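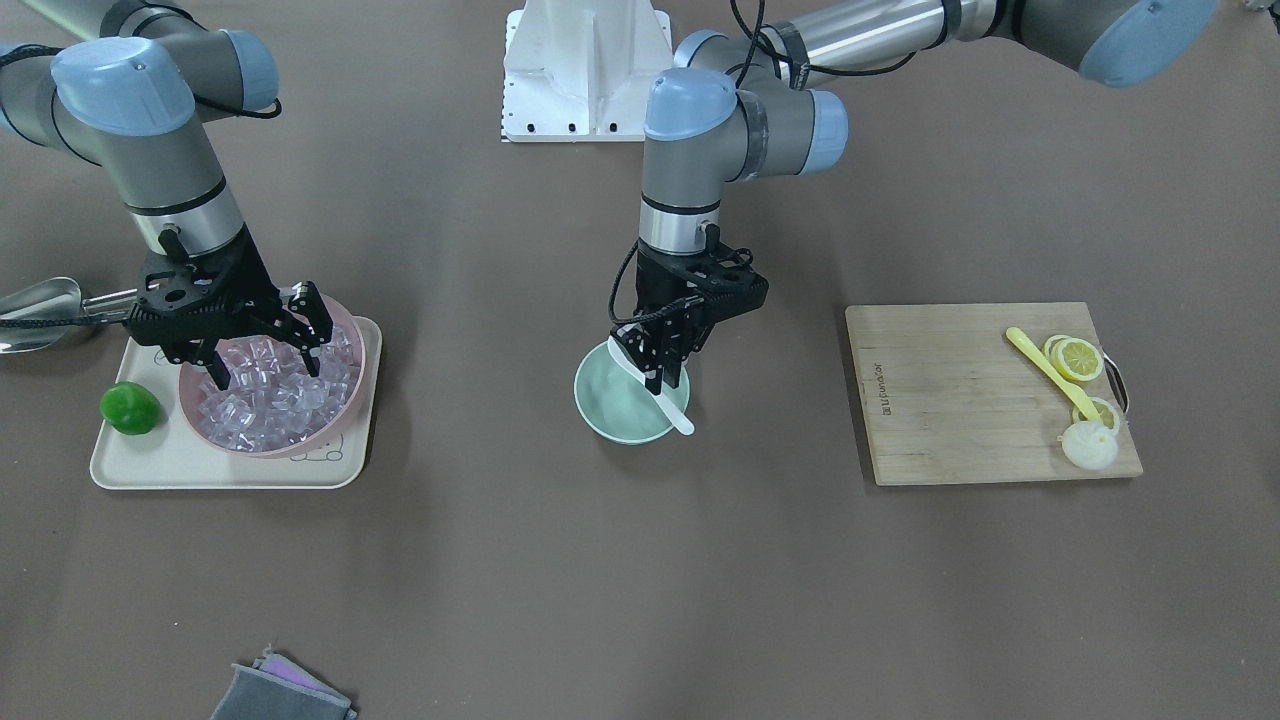 Why is my radiator hot at the bottom and cold at the top?

Air has collected inside it. Hot water fills the lower part and can't push past the air pocket, so the upper part stays cold. Letting the air out through the bleed valve takes a few minutes per radiator and doesn't need a plumber.

The tips on this page are for hot water radiators fed by a boiler. Steam radiators work differently and have their own vents, which you should not open with a key. If your radiators have one pipe and hiss when the heat comes on, you most likely have steam.

Heating at Home: Bleeding and Balancing Radiators
By Analyn Sarmiento
2024-03-08 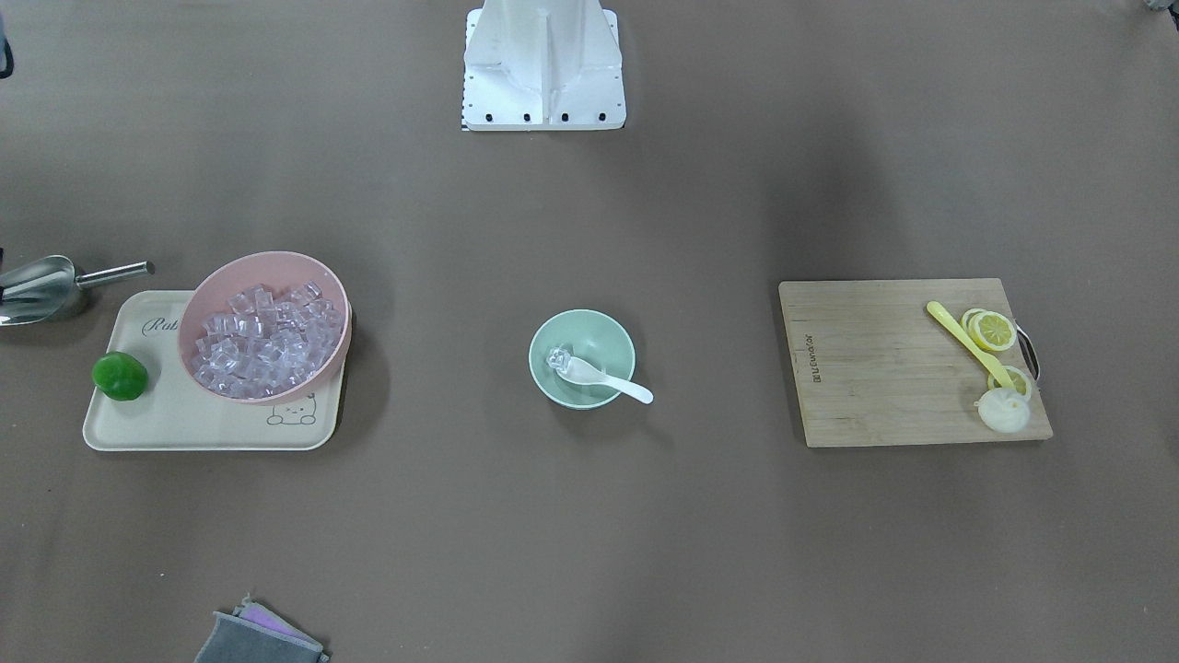 Reading time: 5 minutes

What you need

A radiator key, a rag, a small cup or jar, and a flashlight if the valve faces the wall. Keys are sold at any hardware store. Older valves sometimes have a slot for a flat screwdriver. Take a picture of the valve before you go shopping, or take the old key along.

Before you start

Turn the heat up for half an hour and walk through the house with your hand on each radiator. Write down which ones are cold at the top, which are cold at the bottom and which are cold all over. These are three separate problems and bleeding only fixes the first.

Then turn the boiler off at the thermostat and at the switch. Let the water cool before you open anything. It can be hot enough to scald, and a circulating pump can pull more air in while a valve is open.

Check the pressure gauge on the boiler and write that down too. On many two-story houses it should read 12 psi cold, but go by your manual or the tag on the boiler.

Bleeding

Start on the lowest floor and work up. Hold the rag under the valve with the cup on top of it. Turn the key counterclockwise, a quarter turn at most. You should hear air. When water comes in a steady stream with no spitting, close the valve. Snug is enough. The valves are brass on most radiators and the threads strip easily.

The first water out is often black or brown. Keep it off carpet and wallpaper. A little color is normal in an old system. Thick sludge is not, and should be flushed by a heating contractor.

If nothing comes out at all, neither air nor water, close the valve again and look at the pressure. An upstairs radiator with no pressure behind it will just sit there. A valve painted shut can usually be freed by scoring the paint around the stem with a utility knife.

After bleeding

Read the gauge again. Most boilers have an automatic fill valve that brings the pressure back up, but it only works if its shutoff is open. If yours is filled by hand, open the feed slowly, stop when the gauge is back to your first number, and close it fully. Turn the boiler on and check every radiator once more after an hour.

Needing to bleed once at the start of the season is ordinary. If the same radiator fills with air every couple of weeks, there is a leak, a bad air separator or a tired expansion tank somewhere. Look for green or white crust on the fittings first.

Cold at the bottom

Sludge has settled. Bleeding won't move it. A single radiator can be taken off and rinsed outside with a hose, but it is heavy and full of dirty water, so have a second person and a bucket for each end.

Far rooms that never get warm

The water is taking the easy route through the radiators nearest the boiler. Find the lockshield valve, the one under a plain cap at the opposite end from the thermostat knob. On the radiators that heat first, close it a little at a time, a quarter turn per day. Leave the far ones fully open. My own house has 11 radiators and it took most of December to get them even. Keep a list on the boiler room door, with the number of turns for each one.

Small things that help

Move the couch forward a hand's width. Long curtains should end at the sill or hang behind the radiator. Vacuum between the fins or columns with the narrow nozzle before the heating season, and again halfway through if you have a dog. A wooden cover with a solid top holds back a lot of heat. If you want to keep one, cut slots in the top or replace that panel with a metal grille.

Thermostatic valves that sit open all summer are less likely to stick in the fall. If one is already stuck, unscrew the head and press the pin with the flat side of a wrench. It should move in and spring back. Don't pull on it with pliers.

Comments

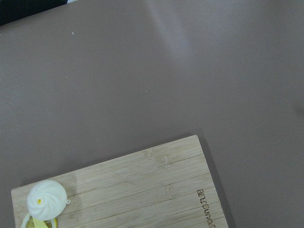

Marites Dalisay: I followed the steps in order and the back bedroom is finally warm. One thing I'd add is to check the key size before you begin. Mine came with a Paltetti valve set and was slightly too big for the older radiators upstairs, and it rounded off one of the stems before I noticed. The replacement part was cheap, but I had to drain down that loop to fit it.

Analyn Sarmiento: Good point. If the key wobbles on the stem, get a different one. The star-shaped keys with several sizes are fine for most houses.

Kálmán Kocsis: Does the order matter if the boiler is in the attic? Ours was moved up there by the last owners.

Analyn Sarmiento: Still lowest floor first. With the boiler up there, also check for an air vent at the highest point of the pipes. Its small cap should be loose enough to let air out, and if it drips, replace the vent.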